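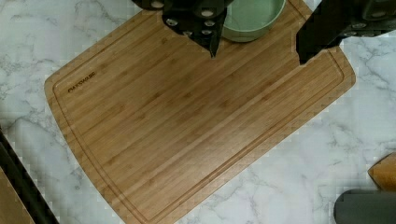
4. What changed for the kitchen staff

I'll start with the thing I got wrong. Going in, I assumed the people at Groltley would mostly want to talk to me about speed. I had a whole block of interview questions on pace, breaks and whether the arm made them feel hurried, and I think I got through it properly twice. What they wanted to talk about was where things go. Where the bowl lives, who moved the board, why the towel can't hang where it has hung for years. So this section is mostly about placement, and the speed material is in Section 5 for anyone who wants it (it's short!).

Some background on the numbers first. We logged 1,144 handovers over the study period, where a handover means any point at which a person finishes with an item and the arm is the next to touch it, or the other way around. Of those, 400 came from the breakfast prep shift and the rest were spread over the other shifts. The logs come out of Mestora, the scheduling software Groltley already used for its staff rota, and I coded them by hand with a second coder checking. We disagreed on 80 of them, nearly always about whether a person nudging a bowl a little counted as a handover. We ended up saying yes, it does, and I'd defend that decision to anyone, given how often those little nudges came up in the interviews.

4.1 The counter as a shared desk

Before the arm came in, the counter belonged to whoever was standing at it. People told me this in nearly the same words over and over. You came on shift, you shoved everything to one side, you set up the way you liked, and the next person did the same to you. There was grumbling, sure, but it was friendly grumbling and everyone knew the rules. With automation that changed pretty fast. The layout is now agreed at the start of the week and stays put, and moving something means changing an entry in Mestora as well as picking the thing up.

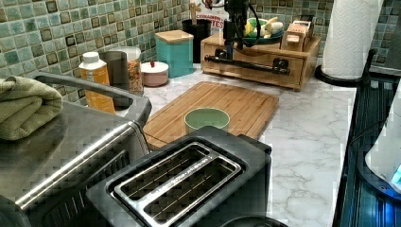
Figure 3. The prep counter in the study kitchen.

Staff split into two camps over the fixed layout, and the split didn't follow age or years on the job, which surprised me. One camp loved it. They could walk in half asleep and find the paper towels on their stand at the end of the back counter. The other camp felt they had lost a bit of say over their own work, and they were usually talking about the middle of the counter, where the cutting board and the little green bowl are in Figure 3. One cook put it like this: "The back row can stay how it is forever, I don't care. The board is where I work." I went back through my notes after that interview and found the same line being drawn by 10 other people, in different words. The storage could be fixed. The working surface was theirs.

I find this really interesting, because the planning documents we were given treat the whole counter as one zone. Tiongson, the firm that did the installation, had mapped it carefully and the map was accurate, but it had no way of saying that one patch of marble pattern matters more to people than another. When I raised it with the shift leads they told me they'd been quietly letting people set up the board however they wanted since August, and fixing the entries afterward.

4.2 Tidying as invisible work

That fixing afterward deserves its own heading. Somebody has to do it, and it isn't in anyone's job description. In the interviews it came up as "squaring up" or "putting it right for the arm," and it mostly landed on whoever closed. Closers told me they'd slide a dish back, turn a handle, check the entry, go home. A minute here and there, they said, though none of them had timed it and neither did we. The earlier Civiveck warehouse study found something similar with pallets, and I wish I'd read it before writing my interview guide.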